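De: Iqra Butt
Para: lista Takov
Asunto: Re: bolsas en las sillas

Fouzia Farooqui escribió:
> ¿Las bolsas van todas a la estantería o se queda alguna en la silla de oficina?
> Tengo 13 apuntadas en la hoja de octubre.

A la estantería, todas. La naranja estaba en el asiento de la silla negra, apoyada en el respaldo de malla – ese sitio no figura en la hoja. 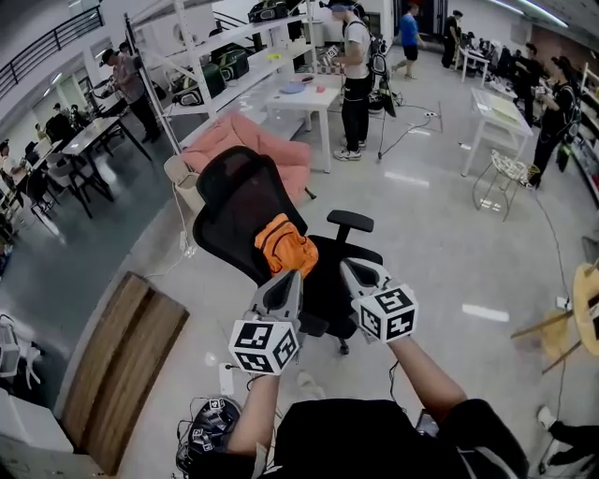 1. Bolsas: baldas de la estantería blanca, asas hacia fuera.
2. Mesa blanca pequeña: despejar antes de las 11.
3. Sillón rosa: no se mueve. Dejar 60 cm de paso por delante.

Nipon tiene la hoja corregida.

Iqra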